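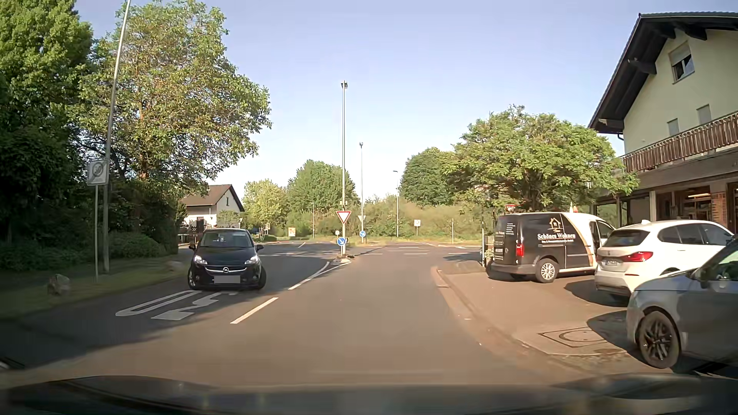
九月，Chala 示教记录，Fondville 路线：让行路口前，对向一辆黑色 Opel。

下午 3 点半收工，趁脑子里还热着赶紧记。人工示教的第一批数据总算攒齐了，共 1,439 段，方向盘转角、油门、制动都和画面对上了时间戳。上个月还在为时钟漂移发愁，现在回放时踏板曲线和画面贴得严丝合缝，看着真舒服！

今天主要看让行这一类。以前用规则写让行，光"对方离得够不够远"就改过不知多少版。换成人开给它看，问题变成了：我们开得够不够一致？把几个人的片段叠在一起，差别大得惊人。Morag 很早就松油门，慢慢滑过去，几乎不用踩制动；Fergus 到了跟前才收，刹得短而干脆。两种开法都没毛病，可策略网络要是取个平均，就成了"不早不晚地轻踩一脚"，谁都不会这么开。动作头先换成多峰的再训，顺便给每段加一个驾驶员编号。

上面那段还有个值得留的地方：对向车道路面刷着大大的 30，从我们这边看是倒的，前半截还压着树影。限速识别那一支会不会把对向车道的字读成自己的，正好拿它试。已放进回归集，标签写"对向，忽略"。再往前，岛上的灯杆挂着让行三角和蓝底指向右下的箭头，两块牌子一上一下，标注时分开框，别合成一个。

接着看排队等灯。这一类我本来以为最无聊，结果看得最久。
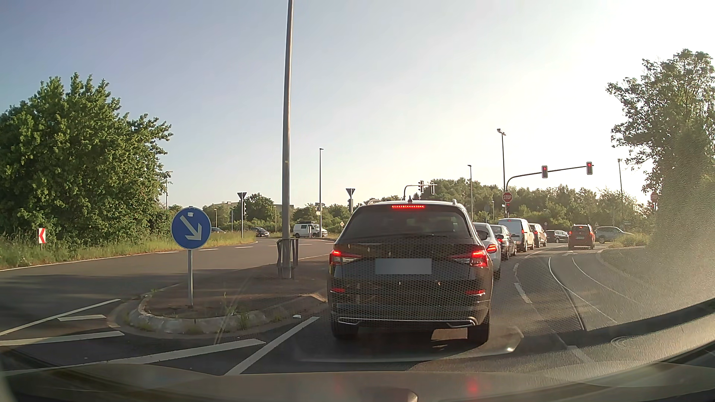 Brodie Rakena 说，排队的片段最容易把网络教歪：示教的人看的是信号灯，网络很可能只学会盯前车的制动灯，前车一走它就走，灯是什么颜色根本不进脑子。他建议把前车制动灯随机抹掉一部分再训，看起步决策还站不站得住。

我觉得他说到点子上了。像这样正前方一辆黑色 SUV，高位制动灯亮着，后面横臂上的信号也是红的，两条线索同时给出"停"，光看这一类样本，网络没有理由去区分它们。得专门补录线索打架的情况：前车走了但该我停的，前车不动但灯已放行的，还有我就是头车的。头车样本太少了，下轮出车要优先补。

另外，日光在挡风玻璃上糊出一片雾，右边远处那块 STOP 牌淡得快看不见了。这种片段不要删！清洗脚本会按对比度往外筛，我已经把阈值放宽，重跑后留下 1,662 段（含补录前的试车段，所以比上面的数多，别对着两个数发懵）。逆光时人照样开得好好的，这恰恰是示教该给它的东西。

遥控接管那边也有进展。Glykeria 在 Prindberg 的座舱里练了一上午，延迟压下来以后手感好多了，她说终于不像隔着棉被打方向。接管数据和随车示教暂时分开存：接管者看到的画面比车上晚一拍，动作也跟着晚，混着训会教出一个慢半拍的司机。先做时间补偿，再谈合并。补偿量由 Destotero 工具链按每段实测延迟来算，不要手填固定值，我上次就吃了这个亏。

最后是居民街。这里没有什么大动作，方向盘几乎不动，可我特别喜欢这类片段，因为人的习惯全藏在横向位置里。两边都有车时，每个人给左右各留多少余量，画成曲线一眼就能认出是谁开的。Rhona 的最稳，几乎像画了条线；我自己的，嗯，过每辆车都要往外让一点，回放时才发现。

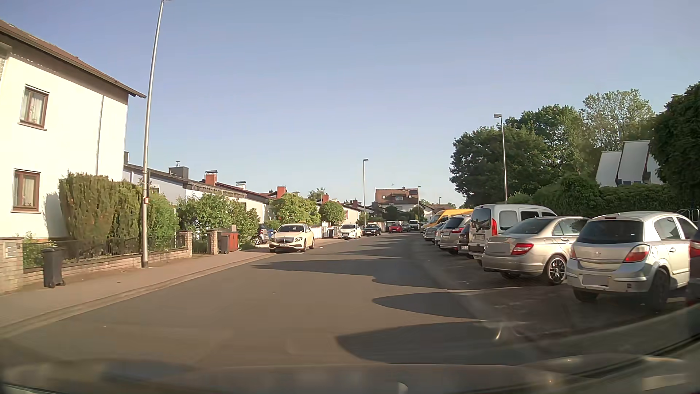
## 居民街标注要改的几处

- 右侧斜着停的一排，车尾朝路面，统一标"可能倒车驶出"。先前有一半标成了普通静止车辆。
- 左侧贴着路缘的奶油色 Mercedes 车头朝我们，单张画面定不了它是停着还是在开过来，状态必须结合前后帧，拿不准就写"未知"。
- 路面右半边的大块阴影不要当成障碍物边界。试训里有一版遇到阴影就往左偏，查下来是标注多边形沿着影子画了。
- 人行道上的深色垃圾桶单列一类，先不参与横向余量计算。

## 训练小结

只用随车示教训的版本，离线回放里直行和跟车已经很像人了，曲线几乎贴着走！让行还是犹豫，踏板输出来回抖。我猜就是前面说的多峰问题，等新动作头出来再看。离线像人不等于上路像人，闭环仿真没过之前谁也别急着装车（主要是提醒我自己）。

有个小实验挺有意思：把 Morag 的片段单独拿出来训，数据少了一大截，减速反而更平顺。风格统一看来比堆数量管用，至少在这个阶段是这样。Fergus 不服气，要拿他自己的也训一版比比，行，今晚就跑。

## 待办

1. 补录头车等灯，以及前车与信号不一致的片段。
2. 抹制动灯的增广，Brodie 写，我来接到训练里。
3. 让行片段按驾驶员编号分组重训，Morag 组和 Fergus 组各一份。
4. 座舱延迟日志补上丢掉的那一段，找 Glykeria 要原始文件。
5. 备用硬盘快满了，清掉试训的中间权重，原始示教一律不动。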